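October 4, 2020
Notebook, bimanual coffee task

Finally got through the whole batch of demos with Osaze last night, so I'm writing this down before I forget which run was which. Total on disk is 673 episodes. After I threw out the ones where the wrist camera stream dropped or the operator bailed halfway, we're at 644 usable. I was bracing for much worse after the March mess, so I'm pretty happy!

Quick recap for Toon, who was out when we changed things. The old policy (call it Premow, same name as the branch) took the head camera plus joint angles and predicted hand poses one step at a time. It looked great on blocks and was terrible at the coffee machine. The hand would get to the cup, dither, back off a bit, come in again, dither some more. I watched it do that for so long that I started talking to it.

What we're trying now is predicting a chunk of actions instead of a single step, and blending the overlapping chunks as they come in. Not a new idea, lots of people do it, but we hadn't tried it with the tendon hands. My worry was that the cable stretch would make the commanded finger positions useless as training labels. Osaze's argument was that the operator is already compensating for the stretch by eye, so the commands are the right thing to learn from, and the measured positions are the wrong thing. We went back and forth on this over two lunches. I trained both ways to settle it and he was right (buying him a sandwich, it's on the list). With measured positions as the target, the fingers close to where they should be and then just sit there with no squeeze. With commands as the target, they keep pushing past contact and you get a real grip.

Chunk length: tried a few. Short chunks bring the dithering back. Really long ones are smooth and lovely to watch until the cup isn't quite where it expected, and then it sails right past with total confidence. 67 steps is where I've parked it for now. I don't love that number, it came out of a sweep I ran overnight and I haven't repeated it with other seeds.

Also ran 3 seeds on the commanded-position version, same data, same chunk length. Two behave nearly the same. The third likes to come in high with the right hand and brushes the fittings on the machine. I looked at the loss curves and can't tell them apart at all, which is annoying, so offline loss is basically no help for picking a checkpoint. We need to score on the robot, and that's slow.

The hard part is still the grasp on the glass. It's clear, it sits on a shiny drip tray, and the strainer hangs right over it, so there isn't much room for the hand to come in without bumping something. The depth stream is garbage around there (holes everywhere, plus phantom points from the tray reflections), so I dropped depth completely and went RGB only. Nothing got worse that I could see, and the loader is a lot simpler.
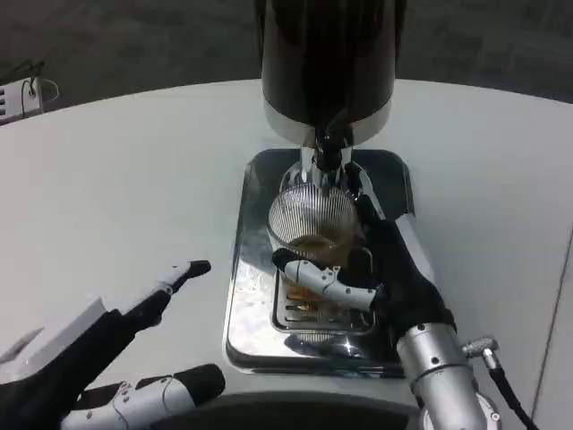 The other thing I want to sort out is what the left hand should be doing while the right one is working on the cup. In the demos it kind of floats, and every operator floats it differently. The policy has to model all of that wandering for no benefit, and I suspect it's eating capacity. Toon suggested masking the left arm loss during the grasp phase. Easy enough to try, but we'd need phase labels, and I'm not labeling 644 episodes by hand. Maybe I can trigger off the right hand finger commands, since they jump pretty clearly when the operator starts to close.

The black gloves, by the way: keep them on for eval if they were on for the demos! I tried a few rollouts with bare hands and the policy got noticeably sloppy. Obvious in hindsight, the hands take up a big part of the head view. Might be worth some color augmentation, or mixing in bare-hand demos later.

To do:
mask experiment, left arm, trigger off finger commands
rerun the chunk sweep with more seeds
ask Timmermans about spare tendons, we're down to the last set
move the raw episodes over to the Ranalance drive, my disk is nearly full
Osaze: sandwich

Kicking off the masked run now if the GPU is free. I'll put the rollout notes on the next page.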